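Section 7. Checking the Wrist Camera View on the Simulated Cell

Applies to: Brevach bench cell, simulation side only. For the real arm, see Section 8, and bring safety glasses.

By this stage you have installed Vikomlow, loaded the Brevach cell file and watched the arm swing to its home pose without passing through the counter. If it did pass through the counter, go back to Section 6. The arm feels no pain, but your collision settings are off.

The job now is to get the wrist camera sitting where the cell file claims it sits. It is dull work and takes less than a coffee. Skipping it costs a good deal more, as Rosário Pacheco can tell you. She once ran 627 practice grasps against a camera mounted upside down and wrote the note under step 9 in what we can only call a firm hand.

Before you start

You need:
Vikomlow open, with the Brevach cell loaded
The Nseir gripper attached (check the tool list – the default tool is a bare flange, which grips nothing very reliably)
The marble counter texture pack
Permission to save to the shared cell folder, or a friend who has it

Close any other viewer windows. Vikomlow will happily send the camera view to a window you minimized last week.

7.1 Setting the view

1. Pause the simulation. The clock in the toolbar stops. If it keeps running, you have paused the recorder, and you want the other button.

2. Open the Cameras panel and pick Wrist from the list. Do not pick Wrist (old). We know it is still there.

3. Click Reset Mount. The camera returns to its place behind the gripper.

4. Send the arm to the Look pose. Wait for the joints to settle before you touch anything else.

5. Set the counter surface to Marble, Beige. The plain white surface renders faster, but it gives you nothing to judge tilt or blur against, and you will talk yourself into believing the view is perfect.

6. Nudge the Pitch slider until the gripper comes up from the bottom center and the stone ahead of its tip is in clear view. Small nudges. The slider was built by an optimist and its full travel will show you the ceiling.

7. Adjust Roll until the two finger housings sit level with each other on either side of the central body.

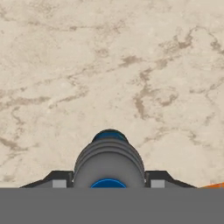
Figure 7-1. Wrist view over the marble counter. Blue cap at the tip of the gripper, one finger housing to each side.

Use the blue cap as your pointer. It should be the highest part of the gripper in the view, with open stone in front of it. The light gray square on each housing is the quickest check for roll: if one stands higher than the other, go back to step 7.

The flat gray band along the bottom is normal for this layout and hides the lower part of the gripper. Do not try to pitch the camera until it goes away. It won't, and you will have lost a perfectly good mount position.

Note: Objects elsewhere on the counter can poke into the side of the view, like the bit of orange at the right edge of Figure 7-1. Leave them be. You are aligning the camera to the gripper, and the gripper is the only thing in the cell you should trust at this point.

8. Look at the veins in the marble. Slight softness in the grain is fine. If they have smeared into a tan fog, set Texture Quality to Medium or better and redraw.

9. Click Save Mount, then Save Cell. These are two separate buttons and they do two separate things.

Note from R. Pacheco: Save Mount keeps the camera position until you close the program. Save Cell keeps it for good. Press BOTH.

Caution: Save Cell writes over the shared file without asking. If colleagues are using the same cell, tell them first. They will find out either way.

7.2 Testing what you saved

1. Close Vikomlow completely and open it again. Yes, completely.

2. Load the Brevach cell and send the arm to the Look pose.

3. Compare the wrist view with the one you set. The cap and both housings should be back where you left them.

4. Start the simulation and let it run for 1,000 steps with the arm holding still. The counter should hold still too.

5. Jog the wrist a little to the left and back. The stone should slide through the view while the gripper keeps its place in it. If the gripper wanders, the camera is attached to the world and has only been visiting the wrist. Open Cameras, set Parent to Tool, and repeat 7.1 from step 3.

7.3 If something looks wrong

The view is all stone, no gripper.
Pitch is too high, or the tool did not load. Check the tool list first.

One housing sits lower than the other.
Roll. It is nearly always roll.

The counter is bright pink.
The texture pack is missing or sits in the wrong folder. Pink is how Vikomlow says it is disappointed in you.

The view updates, then freezes, then updates.
Drop the camera rate to 20 frames per second. Higher settings exist mainly for demonstrations to visitors.

The mount resets every morning.
See the note under step 9.

7.4 Looking after the mount

Repeat 7.2 whenever the gripper model is updated, and after any Vivari plug-in installs itself. Suha Sabbagh keeps the master copy of the cell file. Ask her for a fresh one before you try to mend a broken file by hand, and please don't rename yours "final".

Section last revised May 22, 2023. Continue to Section 8, Matching the Real Arm.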